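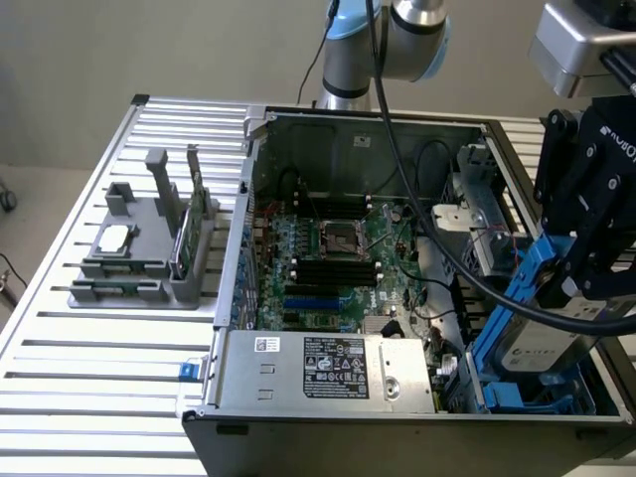

# Working inside a desktop tower with the case on its side

I love this job. A used tower with good bones costs very little, and an evening of putting parts into it teaches you more than a month of reading forums. This page covers the order I use when the motherboard is already screwed into the case and everything else still has to go in: processor, memory, cooler, cards, cables. If your board is still in its box, the steps are much the same, but you get to do the first few of them on the kitchen table with more elbow room (lucky you).

My notes started as a sheet I wrote for Mekdes Lemma when she was refitting an old office machine for her sewing pattern software, and it has grown every time I've built something since.

## What you need

- A No. 2 Phillips screwdriver, magnetic if possible
- Thermal paste
- Lint-free wipes or coffee filters
- Isopropyl alcohol, 90 percent or higher
- A flashlight or headlamp
- A small dish for screws
- An anti-static wrist strap, or the habit of touching bare metal
- The manual for your board, printed or on a tablet

Get the manual! Boards with two sets of memory slots can be fussy about which ones you fill first, and guessing gets old fast. The model number is usually printed on the board itself, somewhere between the slots.

## Getting set up

Shut the machine down, flip the switch on the power supply if it has one, and pull the cord out of the wall. Hold the front power button in for a few seconds afterward to drain what's left.

Lay the tower flat with the open side facing the ceiling. Gravity is suddenly on your side: cards stand up straight, screws stay where you set them, and a heavy cooler doesn't hang off the board while you fumble with the last clip. Turn the case so the rear panel is on the far side from you, or wherever you won't have to reach across it for every connector.

Keep your parts on one side of the case, always the same one. I set mine out on the left in the order they go in. Cards do best standing on edge in a slotted holder, where you can pick them up without touching the contacts. I used a dish rack for years, and then Gemechu Tsegaye told me about a slotted tray from Lornik that he liked, so now I have one of those. The dish rack worked fine, for the record.

Blow out the dust before anything new goes in. Short bursts, outdoors if you can manage it, and hold the fan blades still with a finger.

## The processor

This is the part everybody gets nervous about, and it takes less than a minute.

1. Push the socket lever down slightly and out to the side, then let it swing all the way up.
2. Open the metal bracket, if yours has one that hinges.
3. Look in the socket with the flashlight. On a socket with pins, they should make a perfectly even pattern. A bent one catches the light differently from its neighbors.
4. Hold the processor by its edges and find the small triangle on one corner. Match it to the mark on the socket.
5. Lower it straight down. No pushing, no sliding.
6. Close the bracket and bring the lever back down until it hooks under its catch.

That last step can take more force than feels polite. On some sockets you'll hear a bit of a crunch, and the first time it happened to me I walked out of the room. It was fine. What you shouldn't feel is resistance in step 5 — if the processor doesn't sit flat under its own weight, lift it out and check the triangle again.

Whether the bracket opens before or after the lever, and which way it swings, depends on the socket. Follow the manual over me.

## Memory

Put the memory in before the cooler. Big coolers lean out over the slots, and some of them make the nearest one impossible to reach.

Many home boards have one group of slots beside the socket. Workstation and server boards often have a bank on each side of it, and this is where people go wrong, since filling one bank completely and leaving the other empty may run slowly or not start at all. The manual will have a table showing which slots to use for two sticks, four sticks and so on. Copy the row you need onto a sticky note and put it on the edge of the case.

For each stick:

- Open the latches at the ends of the slot. Some slots have one that moves and one that's fixed.
- Line up the notch in the stick with the bump in the slot. It's off-center, so the stick only fits one way around.
- Set both ends into the guides.
- Press down with a thumb on each end until the latches snap up.

You want a real click. A stick that's in by three-quarters looks nearly right, and it's the most common reason I've seen for a machine that powers on and then sits there with a black screen. Crouch down and look along the tops of the sticks: they should all be the same height.

## The cooler

Wipe the top of the processor and the base of the cooler with alcohol and let both dry. If the cooler is new, check for a plastic film on the base and peel it off. (Yes, I've left it on. The machine reached 77 degrees Celsius doing nothing whatsoever.)

Put a blob of paste the size of a pea in the middle of the processor. For a large rectangular one, I draw a thin X instead. Then lower the cooler straight down and try not to lift it again, which lets air into the paste.

Start all the screws by a turn or two, then tighten in a diagonal pattern, a little on each. Stop when the screws stop. Plug the fan into the header marked for the CPU, which is generally close to the socket.

The little heatsink lower down on the board belongs to the chipset. Leave it alone, and don't rest your hand on it while you work, because the clips on older ones are pretty weak.

## Expansion cards

Now the fun part, where it begins to look like a computer!

Find the slot that matches your card. Some boards have a mix of colors and lengths, and the colors don't mean the same thing from one maker to the next. A short card will normally work in a longer slot of the same type. A graphics card should go in the slot the manual names as the primary one.

Remove the metal cover at the rear panel that lines up with your slot. Save it, and save the screw. Hold the card by its top edge and its bracket, slide the bottom tip of the bracket down between the board and the case wall, and then press the card evenly into the slot. The gold contacts should disappear completely. Put the screw back through the bracket before you let go and admire it.

If the card won't go down, the bracket tip is nearly always sitting on the metal instead of slipping past it. Back out and try again with the flashlight.

## Cables

- The wide main power connector, pressed until its clip catches
- The CPU power connector, easy to forget up in its corner
- Power for the graphics card, if it takes any
- Data and power for the drives
- Front panel wires: power button, reset, lights

The front panel wires are tiny and the labels are tinier. I take a phone picture of the manual page and zoom in. If a light doesn't come on later, turn its plug around.

Keep every cable clear of the fan blades, then tie up the slack. Gough hook-and-loop ties are what I have in the drawer, but bread ties with the wire taken out of the equation (twist them from string!) do just as well.

## First start

Leave the side panel off. Count your screws back into the dish, tip the case gently to listen for a stray one, and plug in the screen, keyboard and power.

Press the button and watch the cooler fan. With new memory the first start can be slow, so give it a couple of minutes before you decide something's wrong. If you get nothing at all, check the switch on the power supply first and the CPU power connector second. If the fans spin but the screen stays black, take out all the memory except the minimum your manual allows and press those sticks in again.

Once you're in the setup menu, check that all the memory is listed and watch the processor temperature for 20 minutes. It should climb a little and level off. Then shut down, stand the tower up, put the panel back on and go install something.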